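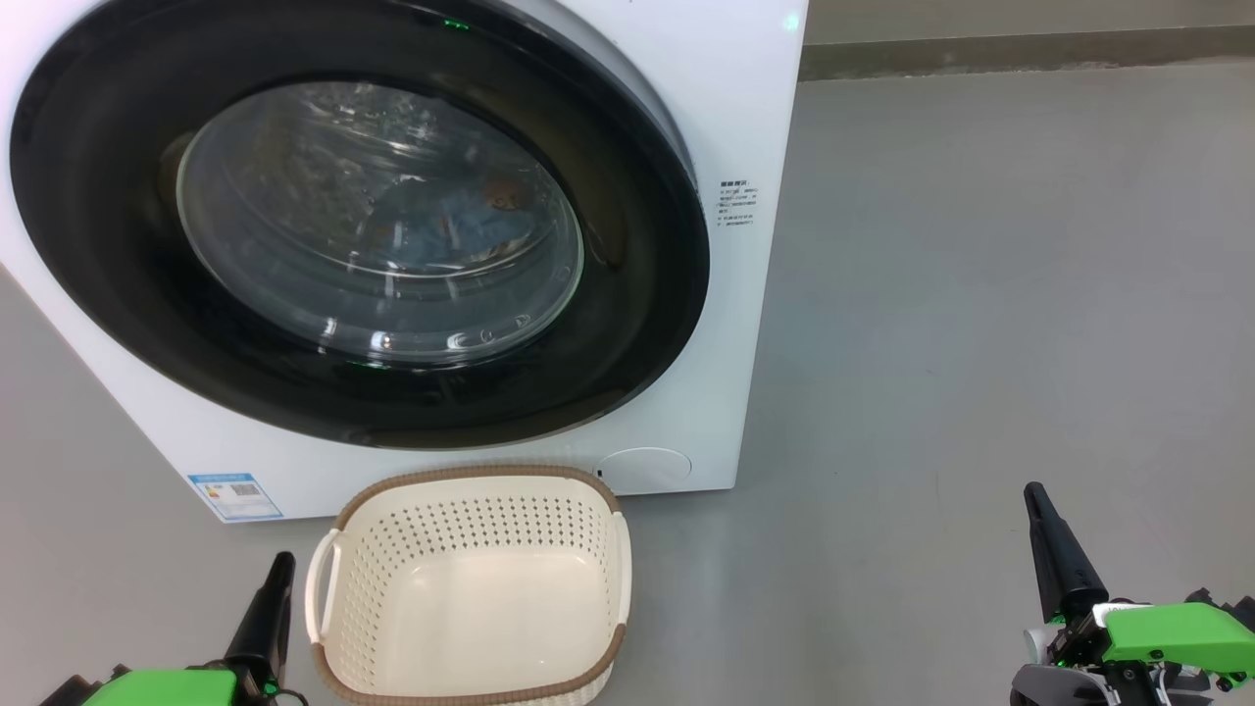
Can a machine do the laundry yet, start to finish, with no person in the room? Parts of it, on a good day, and I wouldn't give away your ironing board.

I keep this gallery for people who get sent the same cheerful videos I do. Every spring somebody promises the end of chores, and every spring my socks stay where I left them. The washer took over the scrubbing long ago. What's left is the fiddly part – getting soft, tangled things in and out of a round hole – and I've yet to see a claim about it that came with a full week of results.

**Washer and basket.** Blue fabric in the drum, an empty basket on the floor in front of the door, a gripper on either side. The distance is short. A ten-year-old covers it while complaining.

Kamran Bhutto wrote to say I'm too hard on these things, and that 917 good tries out of 1000 would change my mind. It might. I'd still ask who picked up after the other tries, and whether anyone swapped the towels for something with sleeves.

Faisal Rajput wants dishes next. Fine, but send me the failures too.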